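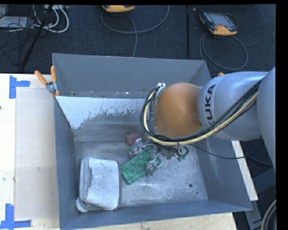 Unit 4: Bins, trays and the things that end up in them

Last updated: Jul 5, 2020

Right, on to storage. I know, I know, you signed up for workshop practice and you've got a whole unit on bins. Bear with me, because I've spent more of my working life swearing at badly chosen bins than at any machine (and I've owned a Besden lathe, so that's saying something).

Let's start with metal bins. I love a metal bin. You can drop things in it from a silly height, drag it over concrete, leave it by the door all through January, and it carries on. What it won't do is stay pretty. The floor of the bin goes first. Every part that slides across it takes off a bit of the finish, and after a while you're looking at bare, shiny metal with scuffs going every which way. The walls take longer, and paint tends to give up at the edges and then flake in patches. Please don't write "damaged" on your inspection sheet for this! Write "worn" and say where. Damaged means a split seam, a bent rim or a sharp edge you could catch your hand on.

Flakes are a different matter. Loose paint chips love a ledge, and they'll sit there quite happily until somebody knocks the bin and they drop into the clean parts. So when you wipe a bin out, do the ledges first and the floor last. I've marked a lot of sheets where people did it the other way round and then had to do the floor again.

Holes. Some bins have them in the floor and some don't, and they may be for drainage, for bolting down, or left over from a previous life. Before you put anything small in a bin, look for holes and ask yourself what would fall through. At Drultden we lost a good handful of washers that way and found them under the bench when we moved out. A bit of mat over the hole sorts it, as long as you lift the mat when you clean.

Now, trays. By a tray I mean anything shallow with a raised rim, and the ones we'll use are plastic. If the tray has shaped recesses, each part gets its own seat, and you can see at a glance if one is missing. If it's flat inside, everything slides to one end the moment you tip it. Ridges help with stiffness too: try twisting a flat tray and then a ribbed one and you'll feel it straight away.

A few habits I'd like you to get into with trays in bins:

Set the tray down flat. If it's propped on a wall or on another tray, fix that before you load it.

Square it up if you can. A tray lying at an angle eats up floor space, and you'll never get the second one in beside it.

Lift by the rim, both sides, with your fingers well under. One-handed lifting is how the Pranov order ended up all over the floor.

Pick a tray colour that shows up against the bin. Green in a grey bin is lovely, grey in grey is a misery by four in the afternoon.

For the practical you'll work in pairs, 2 trays to a bin, and the bin must measure at least 310 mm deep inside (measure it, don't trust the label, the Romaniuk ones are labelled on the outside size). Sketch the bin floor from above, mark any holes and the worst of the wear, then draw where you'd put the trays. Pencil is fine. Bring the sketch with you next time, along with a rag and some gloves that fit.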